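The Kitchen That Runs All Night

By Gintarė Ozoliņš

The robot lab at Vutthorpe has two kitchens. One is a real room with a real sink, and on most days a graduate student is in it mopping something up. The other is software, and it gets far more use.

The group builds policies, the programs that turn what a robot's camera sees into movements of its arm. For years the only trusted way to find out if a new policy was any good was to put it on the arm and watch. Someone set out the bowl, pressed start, wrote down what happened, put the bowl back and did it again. A careful test of one policy took most of a week.

Last August the lab began moving that work into a simulator it calls Dilance. The idea is old. Simulated robots have been around for decades, and so has the complaint about them, that a program which does well in simulation often falls apart on a real counter. Friction is wrong, light is wrong, and objects slide when they should tip.

What the Vutthorpe group set out to learn was narrower. They did not need the simulator to give the right score. They needed it to put policies in the right order. If policy A beats policy B on the real arm, does it also beat B in the rendered kitchen?

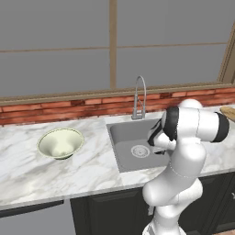

A simulated kitchen in Dilance, with the arm's gripper over the sink.

To answer that, they took six policies, some well trained and some stopped early on purpose, and ran each of them 40 times on the real arm. Then they ran the same six in Dilance on matching tasks, such as moving a bowl from the counter to the sink. The two rankings agreed except for one pair of neighbors, which traded places. The actual success rates were a good deal further apart. Nearly every policy did better in simulation than it did in the room.

The group then went looking for what made the rankings hold. They built 123 versions of the kitchen, changing one thing at a time, and reran the tests in each. Some of the results surprised them. Rough textures on the walls made little difference. Neither did the view outside the window. Camera position mattered a lot – a small shift was enough to scramble the order – and so did the way the simulated gripper closed. An early version shut too quickly and rewarded policies that grabbed at things.

Two of the six policies, Evov and Tovar, show where the method still falls short. They are the pair that switched. Evov tends to approach a bowl from the side and nudge it before lifting, and the simulator handles nudging poorly. Its bowls slide a little too freely. Tovar comes straight down on the rim and hardly touches anything until it grips. On the real arm Evov is slightly better. In Dilance it loses.

The lab now uses the simulator as a filter. New policies run overnight, the weak ones are dropped, and the few that are left go to the real kitchen in the morning. Final numbers still come from the physical arm, and the group says it has no plans to change that. Work on the sliding problem is under way, starting with measurements of how the lab's own bowls move when pushed across the counter. Cloth and running water are not in the simulator at all.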